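Gratbridge Walks and Gardens Board > Visiting > Garden at Famton House: is the autumn ticket worth it?

mossy_step
Posted 2023-03-05

Hello all. I plan a trip to Gratbridge in October with my mother and I want to ask about the garden at Famton House. I have read the official page two times and I still do not understand the tickets. There is one ticket for the house and the upper terrace, and another one for the lower garden with the pond. My mother walks well but slowly, and she does not like stairs without a rail. Is the lower garden possible for her? And is it better to go in the morning or in the late afternoon?

English is my third language, so please excuse me if something sounds strange.

plumline
Reply

Welcome to the board. Your English is fine.

The lower garden is the better half in my opinion. The house is handsome but you see four rooms and a corridor, and the roses on the terrace are mostly finished by October. The maples around the pond are what people come for. There is a stair from the terrace down to the pond with a rail on the left side only. If your mother prefers the right hand, she will have to go down on the other side of you.

tidewrack
Reply

I don't agree about the roses. We were there in the middle of October and there was a second bloom along the south wall, and it smelled wonderful. The pond was full of people with tripods. If I could buy only one ticket I would take the terrace and have a coffee.

plumline
Reply

A second bloom depends on the year. I have been in October three times and saw it once. I would not send somebody across the country for it.

mossy_step
Reply

Thank you both. The rail on the left is good to know, my mother holds with the left hand anyway. How many steps is it? The map shows only a short zigzag.

gravelpath_27
Reply

27 steps, in two parts, with a landing between them. I counted them when I was pushing a stroller and thinking about my choices. There is also the gate on Trisiso Lane, at the bottom, and this is flat. You show the same ticket there. The gate is open only on days when the tea room is open, so check the board at the station before you walk all the way down.

The path from this gate is gravel for the first part and after that it is packed earth. After rain I would wear proper shoes.

tidewrack
Reply

I did not know about the lower gate! We did the stairs every time. Is it signposted?

gravelpath_27
Reply

Not very well. You pass the bicycle shop, and then the wall becomes lower and there is a green door in it. If you reach the bus turning place you have gone too far.

mossy_step
Reply

This is wonderful information, thank you. About the hour: we can arrive either at opening or after three in the afternoon.

plumline
Reply

At opening. The pond lies under the hill and loses the sun early. By four o'clock in October the whole lower garden is in shade and the colors go flat.

ela_notes
Reply

I would like to defend the afternoon. It is true that the sun leaves the pond early, but the groups leave too. We sat on the stone bench beside the little bridge and we heard only the water. For an older person who walks slowly, I think quiet is worth more than bright leaves. In the morning the path is narrow and people wait behind you, and this makes one hurry.

Also the light in the tea room is very nice at this hour, it comes in low from the side. I am fond of wood and I always look at the tables.
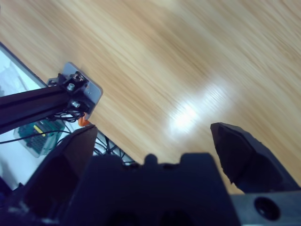
Long grain and a bit of glare.

The cakes are ordinary but the tea is good. They bring extra hot water if you ask.

plumline
Reply

Fair point about the waiting. I go alone and I walk fast, so I forget this. I still say morning for the maples.

tidewrack
Reply

The tea room closes earlier than the garden, by the way. We arrived when they were stacking the chairs. So with a visit after three you should have the tea first and walk after.

mossy_step
Reply

Then maybe we do it like this: lower gate, tea, pond, bench, and we leave the terrace for another day if she is tired. Can one go out and come in again with the same ticket?

gravelpath_27
Reply

On the same day yes, but keep the paper part. They stamp it.

reedmace
Reply

One thing was not mentioned. There is a small guide to the garden by Jankauskaitė, sold at the ticket window. It has 199 pages, and half of them are about the family who built the house, but the fold-out plan at the back is much better than the free map. It shows every bench. For somebody who must rest often, this is useful. The guide says that up to 3,000 people come on the busiest autumn weekend, so please go on a weekday if your travel allows it.

tidewrack
Reply

The plan in my copy still shows the old boathouse, and that was removed. The benches are correct, though.

reedmace
Reply

Yes, mine too. I suppose they print it again only when all are sold.

mossy_step
Reply

We can choose a weekday. I will buy the guide, my mother likes to read about families and their houses more than she likes plants, so she will be happy with the first half.

One last question. Is there a place to leave a small suitcase? We come directly from the train.

gravelpath_27
Reply

At the house no. At the station there are lockers beside the ticket machines. The large ones are taken early in the day, but a small suitcase fits in the medium size. Bring coins.

ela_notes
Reply

If the lockers are full, the bicycle shop on Trisiso Lane keeps bags for a small fee. Ask inside, there is no sign. Please write here after your visit, I would like to know if the second bloom came.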